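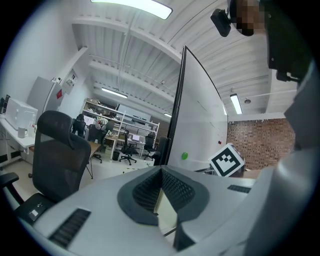 Office chair with headrest, mesh back

Older Vehicles, Evening Course
Handout for Session 2: Waking Up a Car That Has Been Standing

This session covers the work to be done before a stored car is started for the first time. Brakes and tires get a short section at the end and a full evening later in the course. Bring the storage checklist from the first session. 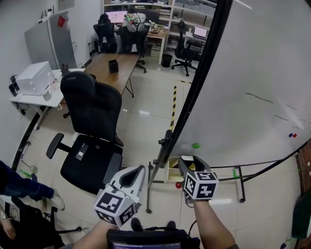
Dorothy Larkwell

1. Before you touch anything

Find out how long the car has stood and how it was left. A car parked in running order in a dry garage is a different job from one that was pushed into a barn because something broke. Ask why it came off the road. Write the answer down, even if it is vague.

Walk around the car and look underneath with a flashlight. Note any stains on the floor and where they sit relative to the engine, gearbox, rear axle and wheels. Check the air cleaner, the tailpipe and the heater ducts for nests. Mice like wiring insulation and seat padding, and droppings should be dampened with disinfectant and wiped up with gloves on, never swept dry.

Do not connect a battery yet.

2. Fuel

Old gasoline smells sour, something like varnish. If it smells that way, drain the tank completely. Drain it outdoors, away from any pilot light or heater, into an approved metal or plastic can with a lid. Ask your county waste site what days they accept it; the one in Ciltska takes it on Friday only.

With the tank empty, look inside through the sender hole if you can reach it. Light surface rust can be cleaned. Flakes, pinholes or a thick layer of brown gum usually mean the tank comes out. Replace all rubber fuel hose, including the short pieces people forget at the tank and the pump. Hose from before ethanol blends may look sound and still go soft within weeks on modern fuel. Fit a new filter and carry a spare, as the first one tends to clog early.

Carburetor: take off the float bowl cover and look. White powder or green crust in the bowl means a strip and clean. Check that the needle valve moves and that the float has no fuel inside it (shake it next to your ear).

3. Oil and cylinders

Change the oil before the first start. Old oil holds water and acids, and you want to see what drains out. Milky oil means water, and the source has to be found. Look for metal in the drain pan.

Take out the spark plugs and lay them in order. Put a small amount of light oil down each plug hole and leave it overnight. The next day, with the car out of gear and the plugs still out, turn the engine by hand with a socket on the crank bolt. It should move with steady effort. If it stops hard, stop too. Forcing it can bend a valve that is stuck in its guide.

Our worked case is the Mengal flatbed truck, built in 1944 and parked in a shed for more than 30 years. The engine was stuck when we first tried it. It was soaked, left, soaked again, and came free on day 13 with hand pressure on the bar. Two exhaust valves were sticking and were dealt with before the starter was ever used. The tank could not be saved.

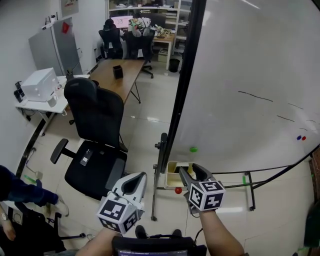 Whiteboard on its stand

4. Cooling system

Drain and flush. Squeeze each hose: it should be firm but give a little. Replace any that are hard, spongy or swollen near the clamps. Spin the water pump by hand and feel for roughness. A small weep from the pump seal sometimes stops once the seal has been wet for a day or two, but do not plan on it.

Test the thermostat in a pan of hot water with a thermometer, or fit a new one.

5. Electrical

Look over the whole loom with the battery out. Brittle cloth-covered wire should be left alone until you are ready to replace it – bending it to look at it is often what breaks it. Clean the ground straps at both ends. When you do connect a battery, use a fused jumper lead first and have the disconnect within reach.

Check whether the car is positive or negative ground before connecting. Many older vehicles are positive ground and it may not be marked.

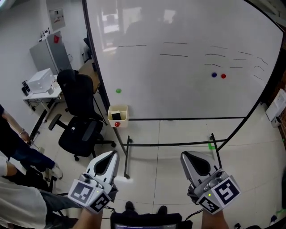 Magnets on the board, eraser tray at the corner

6. First start

Have a fire extinguisher rated for fuel and electrical fires beside you, and a second person watching the engine. Crank with the plugs out until the gauge shows oil pressure. Then fit the plugs and start. Keep it at a fast idle and watch the pressure. If it drops to nothing, shut off at once.

Let it run only long enough to warm up, then check every joint for leaks. Change the oil again after a few hours of use.

7. Brakes and tires, in brief

Do not drive the car, even across the yard, on brakes that have not been opened up. Wheel cylinders seize and flexible hoses swell shut on the inside. Tires go by age as well as tread, so read the date code where there is one.

Parts notes

The Skimico hose kit fits most of the course cars, but the bypass hose has to be trimmed. Diltar gasket sets are sold with or without the valve cover gasket, so check the label before paying.

For next time: read the section on drum brakes and bring your own safety glasses. The May session starts half an hour earlier than usual.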